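Grorkstead Shared Workspace: August Progress Report

To Doina Halilović, from Danica Delić
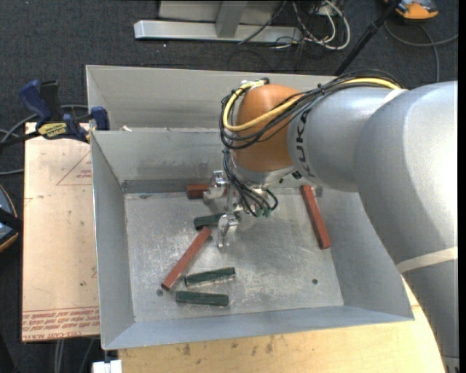
Where we are with members

We ended the month with 19 paid desks, up from 17 when I last wrote to you. Two of the new ones are Fatos Vlachou's bookkeeping business, which used to run out of a spare bedroom, and I'm thrilled to have her (she's already signed up for the mailbox service too). The day passes are slower than I'd like. People come in, love the big windows, drink a lot of coffee and then don't come back for a couple of weeks. I'm going to try a punch card good for 10 visits and see if that gets them into more of a habit.

Money

Rent and utilities are on budget. Internet is not, sorry! The second line cost more to install than Iltov quoted us, and I moved the difference out of the signage line so the total stays the same. The revised sheet is attached. I'd still like a proper sign out front before winter, so expect me to bring it up again.

The building

The upstairs phone booths are done and they're wonderful, much quieter than the ones we looked at over at Stastier. The back stairs still need a handrail before the city will sign off on the mezzanine. Gorazd Nikolaidis has the drawings and tells me the metalwork is ordered. Until it's in, we can't rent those desks, and that's the biggest hole in the income side right now.

Events

Silviu Chiriac's evening class on pricing your own work filled up in a day, so we're running it again. The Mohmand breakfast was quieter than the spring one, but two people who came asked for a tour, and one has put down a deposit on a corner desk.

What I need from you

Could you let me know if the second grant payment can come before the mezzanine inspection? The agreement reads like it has to wait, and I'd rather ask now than get caught short on the furniture order. Also, your office still has our old mailing address on file, the one with the side entrance. Mail is getting here late.

Next report will have the punch card numbers in it.

Danica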